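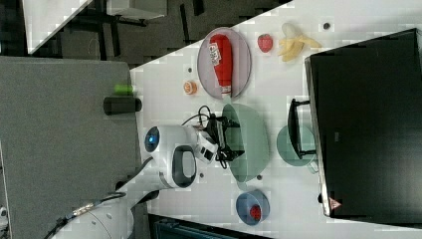
Jugah Table Skills Program — progress report to the Kaker Fund, February

To: Nisha Agarwal
From: Zyanya Cortés

Nisha, short one this time, we are mid-session most days. Numbers first, then the kitchenware, then what we need from you.

Where we are
Grant period month 4 of 10. Table-setting and clearing sessions running mornings and afternoons. 468 place settings laid and cleared against the 500 we promised for the half year, so we'll pass that early. Afiq Latuheru keeps the tally sheet, copy on request.

Tableware
Decided to stay with a mixed set. Large and small green translucent plates, plus round gray one with the light rim. Asked Laltetti for a quote on a full matching set — too much money, and learners said they can tell the plates apart quicker when the sizes and colors differ. The pale green is hard to pick out on a white tabletop for two of our low-vision learners. Gray is fine for them. Manikandan is trying dark placemats under the green ones, results next report.

Food items
Fruit and snack clearing started this month. Strawberry, banana, small round orange pieces, ketchup in the squeeze bottle. Bottle is the one people get wrong. It gets laid down across a plate and then the plate is treated as taken. New rule on the wall card: bottles stand up, next to the plate, cap closed. Peeled banana goes on a plate before anything else is moved. Learners wrote that one themselves after a messy afternoon.

Wall card is on its third draft. Amirul Latuheru is redrawing it with larger pictures and fewer words, should be up by next visit.

Spending
Plates and bowls: under budget. Food: over, mostly fruit, we buy fresh and it doesnt keep. Would like to move the leftover tableware money to food. Need your OK in writing before we do it.

Late or not done
- Drying rack from Zalldale still not here. Chased twice.
- Take-home sheet for families, half written. Manikandan has the draft.
- Follow-up calls to last years group, not started. My fault, no hours.

Next
Full meal clearing, start to finish, incl. scraping and stacking. Small plates on top of large, gray ones in there own pile. Then the same thing with a time limit for those who want it. Some don't and thats ok.

Need from you
Yes/no on moving the money. Date for the visit — mornings are better, room is quieter before 11.

Zyanya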